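Setiawan Adds Guided Day Tours of Sukura for Independent Travelers

SKADBRIDGE, January – Setiawan, a tour operator based in Skadbridge, will begin running guided day tours of the port city of Sukura this spring. The tours are meant for visitors who have one free day between flights or ferry connections and want to see both the old harbor and the hill districts before moving on.

The full-day tour leaves Skadbridge ferry terminal at 8:15 a.m. and returns by 6:30 p.m. Guests travel in a minibus with 13 seats, accompanied by a driver and a licensed guide. Stops include the fish market, the customs house, the ropemakers' street and the upper gardens, with an hour set aside for lunch. A half-day version leaves at 1 p.m. and skips the market, where most stalls close by noon.

"We ran the route as a trial last fall and carried 1,093 guests," said Gemechu Yilma, head of operations at Setiawan. "The most common request was more time on foot in the old town. We dropped one viewpoint and gave that time to the ropemakers' street." 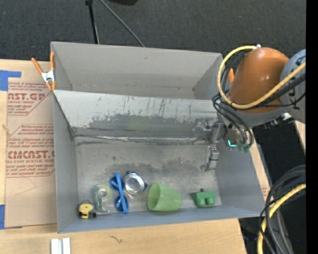 The full-day price is $157 per adult and covers transport, the guide, entrance to the customs house and a bottle of water. Lunch is not included. Guests may eat at any of the restaurants on the harbor square or bring their own food. Children under six travel free but must have a reserved seat.

Tours will be given in English, with Spanish and French departures added twice a month from June. Private tours can be arranged for families and small groups at least five days ahead.

Walking on the full-day tour is moderate. The path to the upper gardens has 88 steps and a handrail on one side. Guests who prefer not to climb can stay on the minibus, which meets the group at the top gate. One suitcase per person may be left on board during the day.

Bookings are handled through Prosetti, the reservation service Setiawan already uses for its coastal trips. Changes can be made without charge up to 48 hours before departure. If Setiawan cancels a tour because of weather, guests may choose a new date or a full refund.

About Setiawan
Setiawan runs day tours and airport transfers from Skadbridge. The company carried 1,407 guests on its coastal trips last summer.

Media contact
Gemechu Yilma, Head of Operations
Setiawan, Ferry Terminal Building, Skadbridge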